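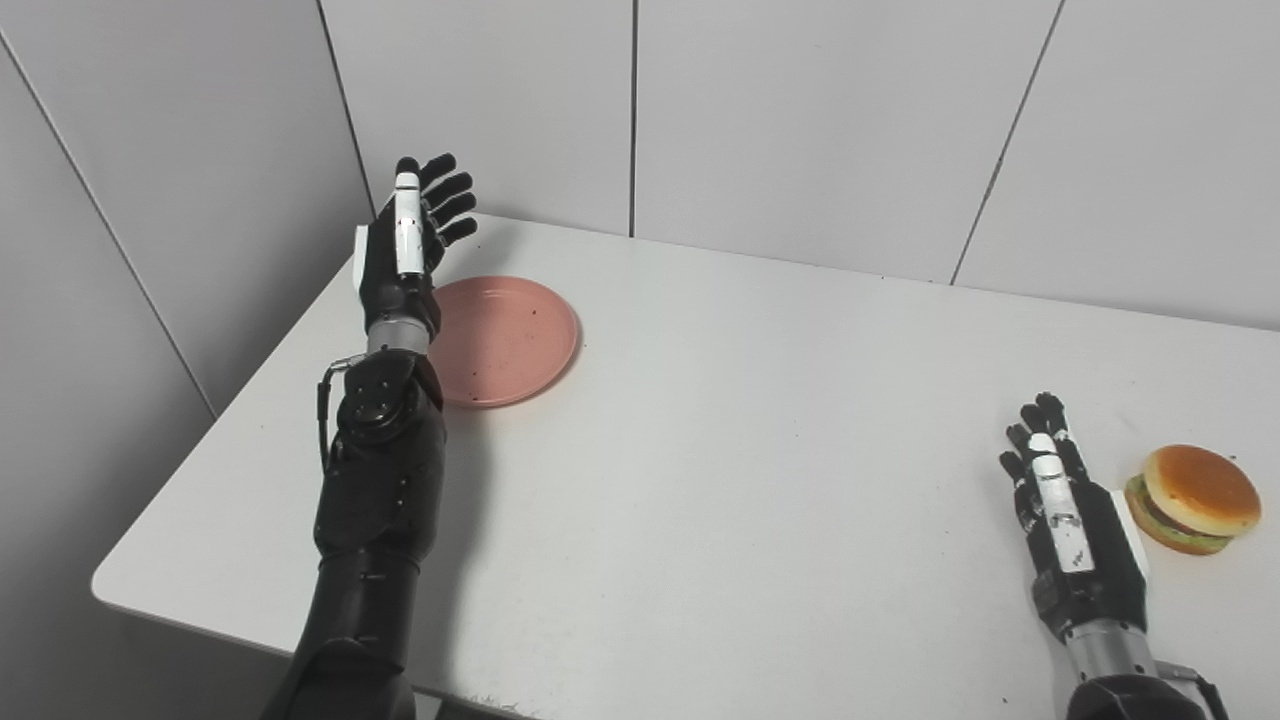 Porkia word list, version 2

Read me first

Porkia is a list of kitchen and table words from the dialect of Flurnenitz, a village with two church towers and one road. The list was started by Manuela Ferraro, who wrote the words of her grandmother in a school notebook. Sandro Bassi typed the notebook, and I joined later to put the files in order. My own language is not English, so please write to me if some gloss sounds strange.

What is inside

words.csv has one word on each line. The columns are: word, plural, gloss, speaker, note. If the plural is empty, it means we did not ask for it. It does not mean that the word has no plural.

sentences.txt has short sentences in which the words are used. Every sentence was said by a speaker, and we did not correct them. When a speaker changed her mind in the middle, both forms are kept with a slash between them.

speakers.csv gives a code, the part of the village, and the age in groups of 10 years. Names are not given. Two speakers asked us to remove the part of the village also, and for them this column says "none".

Spelling

The dialect has no official spelling. We use the one from the notebook, with a few changes. The long vowels are written double. The sound at the end of "jata" (a low bowl for soup) is weaker than a normal a, but we write it the same. Iman Sqalli proposed a special letter for it, and we may still take this proposal in the next version. In the lower part of the village people say "jate", and both forms are in the list.

The word "dobre" was a problem for us. Older speakers use it for a cloth that covers bread, and younger speakers for any kitchen towel. It has two lines in the file. Please do not merge them.

Changes from version 1

Plurals are added for the words that come from the notebook. The file is now saved as UTF-8, because before this the accents were broken on some computers. Amedeo Lo Presti found wrong glosses in the part about cheese, and they are corrected. The column "source" was removed, it repeated the speaker code.

Known problems

Words for drinks are few. Up to 40 words have a gloss from only one speaker, and they are marked "single" in the note. The words for knives need a new check with a speaker from the upper part.

Use and contact

You can use the list for study and teaching if you mention Porkia and the version number. For commercial use please ask before. Corrections go to Orla Mac Giolla, who keeps the main copy. Send the word exactly as you heard it, and the name of the place where you heard it.

Last change of this file: Jan 25, 2026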